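In Defence of the Small Parts Shelf

Opinion, Wamier Workplace Review
Dec 30, 2025

Institutions spend a good deal of time deciding where large things go. Desks are planned, meeting rooms are booked and measured, and the position of a printer can occupy two departments for a month. The small things receive no such attention. Bolts, pads, discs, trays and lids arrive with the furniture and fittings, and are placed on whatever surface is nearest. It is the view of this publication that the practice costs more than most offices recognise, and that the remedy is an open shelf, properly governed.

The question was raised again in September, when the Prernell building completed the refit of its second floor. The contractor, Tustby, left the premises in good order and supplied a handover list running to 18 pages. The list covered lighting, carpet, partitions and keys. Loose hardware was dealt with in a single line, which recorded that remaining items had been "left on site". Staff subsequently spent the better part of an afternoon establishing what those items were and which of them were still required.

We do not fault the contractor, whose obligations were met. The difficulty lies in the assumption, common to landlords and tenants alike, that small parts will look after themselves. An organisation that would never leave a filing cabinet in a corridor without a label will readily leave its feet and fastenings wherever they were last handled.

The usual answer is the lidded tub. We have some sympathy with it, as a tub is cheap, can be carried, and makes a room look finished within minutes. Its weakness is that it conceals. A part at the bottom of a tub is for practical purposes lost, and the organisation will in due course order another. At Manurung House, a review of stored fittings found 220 separate pieces across the offices, of which 91 duplicated something already held elsewhere in the building. Most of the duplicates had been purchased by people who had looked for the original in good faith.

An open shelf makes no such promise of tidiness. It shows its contents to anyone walking past, including visitors, and for that reason facilities managers are often reluctant to approve one. We consider the objection overstated. A metal shelf in a strong colour, with dark parts set out on it, can be read from several paces away, and a missing item is noticed early. Glossy finishes do throw back the ceiling lights, and a matt surface would be our preference where there is a choice. 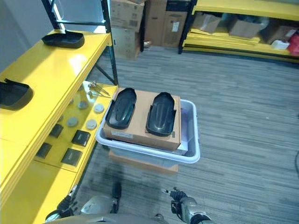
Trays, pads, discs and bolts on open yellow shelving, with further trays on a box across the top of a bin.

The harder matter is what happens beside the shelf. In our experience a storage unit seldom fails on its own account. It fails because a second, unofficial store grows up next to it on the floor: a carton, then a bin on the carton, then another carton across the bin, until items of the same kind are kept in two places. Each addition is reasonable when it is made. Taken together they return the office to its former condition, with the added disadvantage that whatever is in the bin can be reached only by dismantling the pile.

We would therefore propose a modest rule for any shared workplace. Items of one type should be held in one location, and that location should be a shelf. Trays of matching shape should be nested or stood together. Flat pieces such as pads and discs may lie loose if they are grouped, but bolts should have a shallow container of their own, for they roll and they mark painted surfaces. Cardboard should be flattened and removed within six working days of delivery, a period long enough to permit returns and short enough to prevent the carton from becoming furniture.

Some readers will regard this as excessive attention to trifles. We would ask them to consider how often a chair is withdrawn from use for want of a single foot, or a table left to rock through a winter of meetings. The part required is frequently in the building. Its value depends entirely on whether a person who needs it can find it without asking three colleagues.

Tenants negotiating a refit in the coming year should ask that loose hardware be itemised at handover and placed on a named shelf before the keys are exchanged. The request adds very little to the cost of the works, and contractors approached by this publication raised no objection to it.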